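Quiet Hours in the Clerkton Library: A Study of Noise and Seating
Project report, second-year group project
Group members: Parvathi Thampi, Jana Rathjen, Joscha Teuber
Supervisor: Britta Strobel

1. Background

The Clerkton branch library has two reading rooms. The larger one faces Kurkgate, which is a bus route, and the smaller one faces the courtyard. Students from our college use both rooms, mostly in the weeks before exams. In April the library put up signs asking for quiet in the larger room between lunch and closing. The staff wanted to know if the signs had changed anything, and our group took this on as our term project.

We had two questions. The first was how loud each room is during the day. The second was whether people choose their seats because of noise or for other reasons, such as light, outlets, or being near friends.

2. Method

We took sound readings at 14 seats, eight in the larger room and six in the smaller one. Each reading lasted five minutes. We used a handheld meter borrowed from the physics department and set it on the table at the middle of each seat, away from bags and laptops. In total we kept 2,161 readings after removing the ones where somebody bumped the table or spoke to us.

We also handed out a short questionnaire. It fit on one side of a sheet and asked where the person was sitting, why they picked that seat, and what bothered them most. We got 40 sheets back.

Before going to the library we practiced with the meter on a bare table on campus. A hard tabletop passes on small knocks, so we put a folded cloth under the meter from then on.
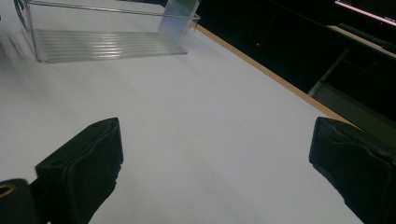 Mwende Temba wrote on our first draft that a folded cloth might also change the reading, and that we should have tested one seat both ways. We agreed and went back to do this at a single seat in the smaller room. The difference was too small for us to see in the averages, so we left the other readings as they were.

3. Results

The larger room was louder at every hour we measured. Most of the extra sound came from the street and not from people talking. It rose each time a bus stopped outside and dropped when the windows were shut. The two seats nearest the front desk were the loudest of all.

The smaller room was steady through the day. The only clear peak was in the late afternoon, when the return cart is rolled through to the back office.

On the questionnaire, 21 people said they chose their seat for the outlet. Noise came second and daylight third. Several people in the larger room wrote that they had not seen the quiet signs.
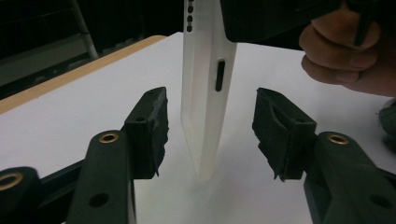
The signs hang beside the door, and a person walking in has them behind their shoulder. We think this explains part of the result. We cannot say how loud the room was before April, as no readings exist from that time.

4. Suggestions

Move the signs to the tables. Keep the street windows closed in the afternoon and open the courtyard side for air. Add outlets in the smaller room, where three of the six seats have none.

5. Limits

All readings were taken during term. We did not measure evenings, and only one of us was trained on the meter at the start. The raw readings are in the appendix, sorted by seat.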